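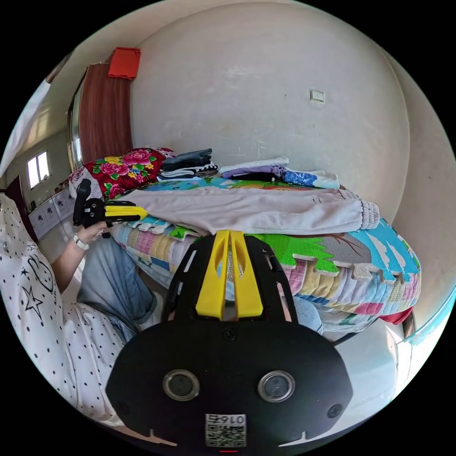 Bullura, zweiter Besuch: Wartezeit, Lautstärke, Waffeln

Beim ersten Besuch im Themencafé Bullura hatte ich nur einen Kaffee und einen schlechten Platz. Für ein Urteil reicht das nicht, also bin ich noch einmal hingegangen, diesmal mit Iddrisu Mensah, der Konditor gelernt hat und bei Teigen genauer hinsieht als ich.

Reservierung

Die Buchung läuft über das Portal Younis. Man wählt ein Zeitfenster von 90 Minuten und bekommt eine Bestätigung per Mail. Die Stornofrist steht erst in der Mail, im Buchungsformular fehlt sie. Vor Ort wurden wir trotz Reservierung nach Namen und Uhrzeit gefragt, die Liste am Eingang war offenbar noch nicht aktualisiert. Wartezeit bis zum Platz: 4 Minuten.

Raum

Das Thema ist Unterwasser: blaues Licht, Netze an der Decke, eine Projektion mit Wellen an der Längswand. Die Projektion wiederholt sich nach kurzer Zeit und hat an der Schnittstelle einen sichtbaren Sprung. Der Boden ist gefliest, Vorhänge oder Akustikelemente gibt es nicht, entsprechend hallt es. An den drei Tischen hinter der Säule ist es deutlich ruhiger. Wer sich unterhalten möchte, sollte bei der Buchung im Kommentarfeld danach fragen.

Essen

Bestellt haben wir die Korallenwaffel, den Algenkuchen und zwei Getränke.

Die Korallenwaffel ist eine Hefewaffel, rosa gefärbt mit Rote-Bete-Pulver. Außen knusprig, innen gleichmäßig gebacken, wenig Zucker im Teig. Laut Mensah wurde der Teig lange genug geführt, man merkt es an der Porung. Das Topping aus Sahne und Himbeere weicht die Oberfläche allerdings schnell auf. Auf Nachfrage wird es separat serviert.

Der Algenkuchen enthält keine Algen, sondern Matcha. Die Krume war trocken, die Glasur zu dick. Mensah tippt auf eine zu lange Lagerung im Kühlschrank, ich habe keine bessere Erklärung.

Die Limonade »Lagune« besteht aus Butterfly-Pea-Tee, Zitrone und Sirup. Der Farbumschlag von Blau nach Violett beim Zugießen der Zitrone ist Säure-Base-Chemie und funktioniert zuverlässig. Geschmacklich dominiert der Sirup. Der Filterkaffee kommt von der Rösterei Konier, hell geröstet, sauber extrahiert, etwas zu heiß serviert.

Service

Aufmerksam, aber mit Lücken bei den Allergenen. Die Karte verweist auf ein Heft, das erst gesucht werden musste. Bezahlt wird am Tresen, Karte und bar sind möglich.

Im November soll die Karte wechseln. Die Waffel bleibt laut Bedienung, der Kuchen wird ersetzt. Den Nachfolger probiere ich dann unter der Woche am Vormittag, an einem der Tische hinter der Säule.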